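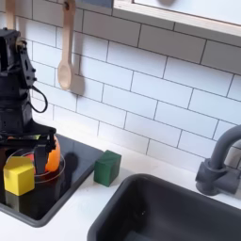
Yellow block on the toy stovetop, green one beside it.

Clubs > Screen & Animation > Minutes > General meeting

Home | Screenings | Library | Minutes | Join | Contact

DRUKCOMBE ANIMATION SOCIETY
Minutes, general meeting, 2018-10-13
Upstairs room, Drukcombe library

Chair: Mehwish Bhutto. Quorum met. Apologies as per the sheet.

1. Previous minutes
Taken as read. One correction: it was the dubbed version of the volleyball series that people complained about, not the subtitled one. Accepted.

2. Matters arising
- Projector bulb replaced. Spare is in the grey cupboard, bottom shelf, behind the tea urn.
- Letter to council re parking still not sent. MB to send.
- Lost property: one scarf, one umbrella, volume 2 of something with no cover. Going to the op shop if not claimed by next meeting.

3. Autumn season
Long one, this. The proposal on the table was to drop the mixed program in March and run a whole season of sports anime. For: the rowing one filled the room last year, people brought friends who'd never watched anything animated as adults. Against: not everybody wants six weeks of training montages. Also the same argument as always about whether a cycling show counts if half of it is set at a school festival.

MB said the appeal isn't the sport, she can't stand cricket and would happily watch twelve episodes about it. General agreement, some laughter.

Suggested titles to be emailed, not shouted. Swimming, table tennis, competitive card playing (ruled not a sport, ruling disputed, ruling stands for now).

Compromise moved: 3 nights sport, the rest mixed as usual. Seconded. Carried, two against.

Episode order: first two episodes back to back on opening night, then skip the recap episode. Nobody spoke in favour of the recap episode.

4. Subs or dubs
Adjourned last time, adjourned again. Trial for March: subs early session, dubs late session, see who turns up. If the numbers are silly either way we go back to alternating. Hearing loop still crackles on the left side of the room, so captions on for both sessions regardless.

5. Library of discs
Catalogue now stands at 198 titles, after the donation from the Satgate group, who have folded. Very generous of them. Some doubles, to be sold off at the cake stall. 74 items overdue, which is ridiculous. Reminder to go out by email and then names on the noticeboard. Objection to names on the noticeboard. Initials on the noticeboard, then.

Box set of the space pirates is missing disc four AGAIN. If you have it please just put it in the slot, no questions.

6. Money
Balance $1,044. Screening licence is due before the autumn season and will take a fair chunk of that. Door stays at gold coin for members. Question from the floor whether we could charge visitors a bit more. Left for now, will look at it when the licence invoice comes in.

Ravimport have offered a discount on the new release box sets if we order as a group. Form going round, put your name down AND your phone number, last time we had three lots of "Chris". Payment up front please.

7. Cosplay afternoon
Theme agreed as costumes from any sports series. Skates are not to be worn on the library floor. Wheels or blades. Guards on doesn't help, the librarian has been quite firm. Props under a metre so they fit in the lift.

Judging by applause like last year. Prize is a voucher from Onu, the noodle place opposite the chemist, who are also doing lunch boxes if we give them a weeks notice. Vego option to be confirmed.

8. Newsletter
Needs copy. Reviews up to one page, no spoilers past episode three without a warning in the heading. MB working on a piece about why the rival is always the better charcter. Fan art welcome, scans please, the phone photos come out dark.

9. Other business
- Someone asked about a winter trip to the convention. Bus too dear, car pool list on the back table.
- Heater makes that noise. Reported.
- Could whoever brings the lamingtons keep bringing the lamingtons.

Meeting closed, followed by the tennis one, two episodes, subbed. Chairs to be stacked by those who stay to the end.

Shares 6 | Comments 2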